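Demosbridge Allotments & Gardens Forum > Sheds, Paths and Structures
Thread: Felt or rubber for a small shed roof?

pennywort
Wednesday, October 4, 2006
The felt on my shed has split along the ridge and I need to get it covered before December. The roof is 12 feet by 8. The builders' merchant in Brilness has green mineral felt on offer, but the man there tried to sell me a rubber sheet at more than twice the price. Is it worth it on a shed that is 20 years old?

mudlark926
Felt. Put a decent underlay down, use galvanised clout nails and overlap by at least three inches. Mine has done nine winters.

Hurkach
Disagree. Cheap felt goes brittle and you'll be up the ladder again in four years. I did mine in rubber – one piece, no joints, glued down in an afternoon. Check the boards first though. If they're soft, neither will last.
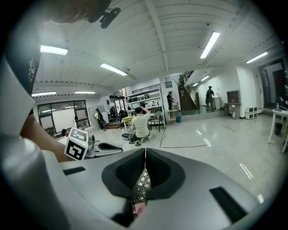 The other thing is the edges. Most leaks I've seen start at the trim, so whichever you choose, turn it well down over the sides and fix a batten along it.

mudlark926
Four years is nonsense if it's laid properly. And rubber is no good on a pitched roof if you can't get the glue to take in cold weather.

Hurkach
It's October, not January. Read the tin, mine said 5 degrees and above.

Gebreyes
I've used both. Felt on the shed, rubber on the flat bit over the coal store. For a pitched roof I'd do felt again but buy the heavier grade with the polyester backing. Almost double the price of the thin stuff and still cheaper than rubber.

pennywort
Thanks all. Had a poke at the boards and two are soft at the back, so those are coming off first. Does anyone know if Brilness sell tongue and groove in single lengths?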